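Civach Community Help > Robots and automation > Safety and good practice

Two-armed humanoid picking into shopping baskets: which rules apply, and what should our written procedure say?

Asked by Rivadeneira
Tags: humanoid, risk assessment, multi-finger hands, mock shop, working distance

I have been asked to write the operating procedure for a mock greengrocer's area where a humanoid with two arms and multi-finger hands moves fruit and veg between crates and a plastic shopping basket. The produce is artificial. The robot has legs, but for this job it stays in one spot and only the upper body works. An operator starts and stops each run, and a second person resets the crates between runs.

My background is in fixed arms behind guarding, where I know what to write. With this one there is no fence and the resetting person has to walk right up to the crates. Most of the hand work happens close over the basket, with the fingers pointing down into it.

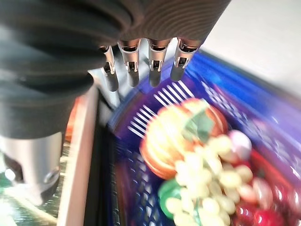

The draft I inherited is two pages long and mostly says "take care". It has one number in it, a keep-out distance of 1000 mm from the body, and I can't find where that came from. My questions:

1. Is there a standard written for this type of machine, or do I use the industrial robot ones?
2. Is a keep-out distance measured from the body any use when the arms reach forward?
3. What should the reset procedure say? At present the person just waits until the arms stop moving.
4. Does it matter for the paperwork that the fruit is plastic?

We are in the UK. Runs are short and there are up to 46 of them in a day, so whatever I write has to be something people will still follow by mid-afternoon.

3 answers

Answer 1 (accepted)
Posted by Privimau

I look after procedures for a similar set-up. I'll take your questions in order, then list what I would put in the document.

On standards, start with ISO 12100 for the risk assessment itself. It is general to machinery and doesn't care what shape the robot is. ISO 10218 parts 1 and 2 cover industrial robots and their integration, and you can borrow a lot from them, but they assume the thing is bolted down. ISO 13482 is for personal care robots and is worth reading for the parts on stability and contact. Legged machines that have to balance are still an awkward fit, so check what is current before you cite anything. Write down which clauses you used and which you decided did not apply, with a line on each.

You also have the ordinary duties. If it is work equipment, PUWER applies whether or not a robot standard fits it neatly.

The distance measured from the body should go. Measure from the furthest point the fingertips can reach with the waist turned and bent, then add the stopping distance, then add an allowance for how far a person moves before the robot has stopped. You also need to think about a fall. A machine on two legs can go over in any direction, and cutting the power to one that is balancing may be what puts it on the floor. Find out what your stop button really does. If it removes power from the legs, the fall zone belongs in the procedure and the robot may need a support.

"Wait until the arms stop" is the part I would change first. A pause in the middle of a task looks the same as the end of it, especially when one hand is holding something and the other is waiting at the basket.

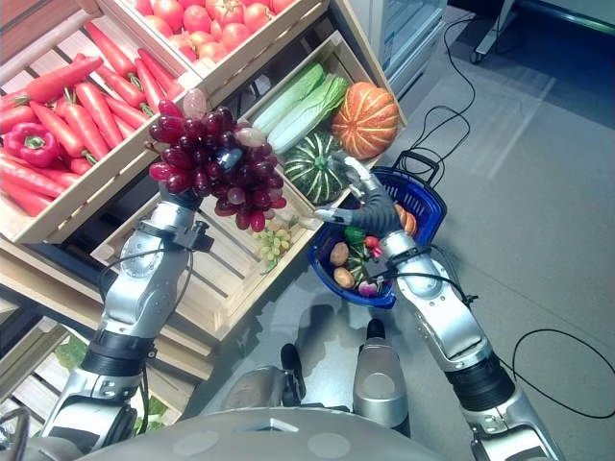 What I would put in the procedure

1. Start of day. Walk the floor and look at every cable. Any that cross the route to the crates get moved or covered. Test the stop button with the arms in motion, not at rest, and sign for it.

2. Before each run. The operator says "clear" out loud and waits for the reset person to say it back from behind the floor line. No reply, no start.

3. During the run. The operator has the stop in hand and does nothing else. No phone, no typing notes.

4. End of run. Hands empty, arms returned to a set rest position, motion disabled at the controller. The operator then says "safe". Only after that does anyone cross the line.

5. Resetting. One person at the crates. Approach from the crate side where the layout allows it, and keep your head out of the space between the arms. Never put fingers into a robot hand to free something. If an item is stuck, that is a fault and goes to step 6.

6. Faults. Stop, disable, write it down, then deal with it. A dropped item is picked up in the next reset and not during the run.

7. Changes. If a crate moves, a basket is swapped for another type or the speed is raised, somebody reviews the assessment before the next run.

Keep it to one side of A4 and put it at the operator's position. Ours was 30 steps at first and people stopped reading at about the sixth.

On the plastic fruit: it takes food hygiene off the table and little else. Small loose pieces are a slip hazard on a smooth floor. If you ever change to real produce you need a cleaning step, and I would treat it as a change under step 7.

Comment from Rivadeneira: Thanks. I checked and our stop does cut power to the legs. I have asked for a support frame and have stopped runs until Wednesday. The rest position is a good idea, we don't have one.

Comment from Privimau: Good. Check that the frame doesn't give you a new trapping point behind the elbows. Ours did.

Answer 2
Posted by Brarnetis

Agree with most of the above. I would add something on hands, as multi-finger ones get treated as harmless because they are slim. Each joint is a place to trap skin. Ask the supplier for the grip force per finger and for what the hand does on loss of power, whether it opens, holds or goes slack. All three are manageable but the reset person needs to know which it is.

Also set limits on clothing. No lanyards, no loose cuffs, hair tied back. I would include the basket handle as well. Decide whether it stands up or folds down during a run and put that in the set-up check, so a finger doesn't hook it and drag the whole basket along.

47 of our logged stops last year were items slipping or catching on a basket edge. None of them hurt anyone, but every one was a moment when somebody wanted to step in and grab the thing.

Answer 3
Posted by a guest

just put tape on the floor and a sign up. we did that and its been fine

Comment from Privimau: Tape is fine as a marker for the line. It doesn't replace an assessment.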